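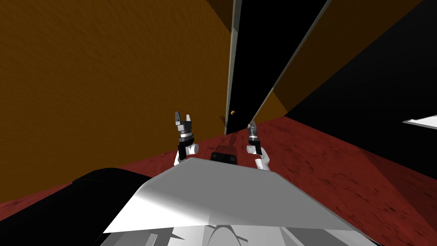
Dalholm Simulation Tools Team

Radu: practice rooms for two-armed robots

Radu is our simulated office for anyone teaching a robot to use both arms. You get the robot, a pair of two-fingered grippers and a set of rooms with doors, desks and carpet, and you can start driving in minutes. We love this thing! The base kit has 9 room layouts and more than 300 objects to place in them, and you can swap the wall and floor textures however you like.
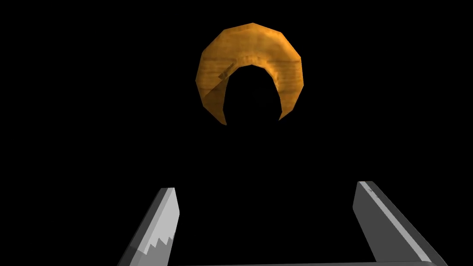
Plillton, August 2021

The new release adds wrist views, so you can watch the fingers and whatever is ahead of them up close (the wood-grain ring is a favorite on our team). Shapes are kept low-poly on purpose, which keeps things quick on an ordinary laptop.

Each run can be saved from 3 views at once
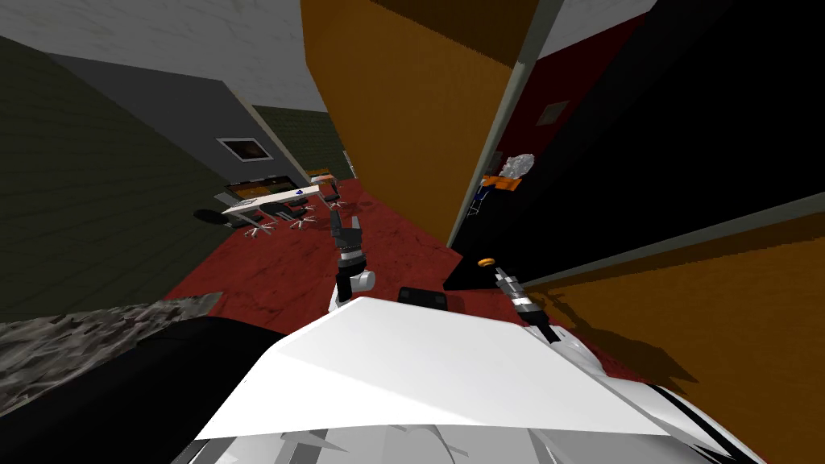

and played back side by side, with the arm positions logged at every step. Logs export as plain text. The Clullholm add-on brings in extra furniture and works with rooms you've already built.

Get our newsletter! Enter your email to sign up.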